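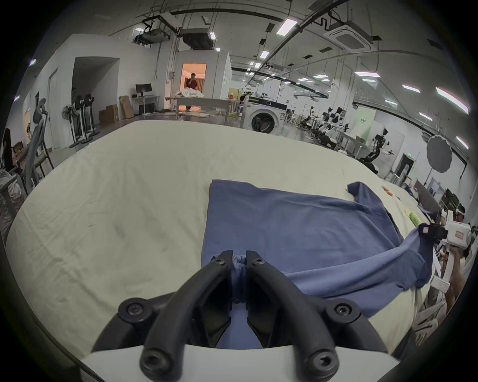 Fig. 1. A fold of a blue shirt held between the two fingers of a hand-held gripper, with a second gripper on the far end of the garment.

Home | Course Notes | Handouts | Labs | Contact

Week 2 Handout: Looking Closely at a Gripper Kit

Welcome back, everyone! I promised last time that we'd stop talking about grippers in general and spend a whole session on one you could buy, so this week we're reviewing the Stokside hand-held kit from Zoleo. Please read this before Friday (with a cup of something nice, it isn't hard going) and bring your questions.

What comes in the kit

You get 2 grippers, a charger, a carrying case and a license for Yeh, the program that lines up the recordings from both hands. The list price is $3,000, and that's before spare fingers, so do put those in your budget if you're writing the purchase up for your term paper.

Look at the fingers in Fig. 1 for a moment. They're curved, and each is fastened with hex socket bolts, so you can see where a wrench would go. I like that very much in a teaching kit! My complaint is with the manual, which gives the bolt torque on one page and the finger numbering on quite another, and I've lost more time to that than I care to admit.

Why we test on shirts

A box keeps its shape when you pick it up, bless it. A shirt doesn't, and that makes it a wonderful way to learn what a gripper is good at. Pinch too little cloth and it slides away; pinch too much and you've got a lump that won't lie flat. When you write your review, say how much fabric you gathered and where on the garment you took hold, and give the sleeves a paragraph of their own.

Thinking about the room

Buyers tend to read the spec sheet and forget the floor. Fig. 2 has a padded surface close by, a washing machine, a table on casters, and cables lying on the floor, and every one of those belongs in a site plan. Sketch yours before you price anything, please, and mark the outlets. 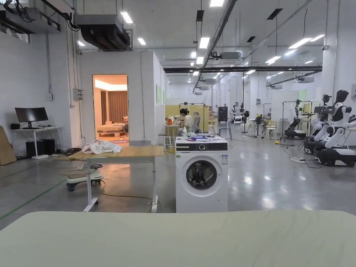 Homework

Write one page comparing Stokside with the Drindismont rental plan. Who would be happier renting, and for how long? Plain words are fine.

14 shares | 3 comments

Comments

laundrydaze: Does the rental plan include the Yeh license, or do we price that separately?

m_k_22: Separately, it's in the small print on their order form.

quietbench: Thank you for the warning about the manual! I had the fingers on the wrong hands all evening.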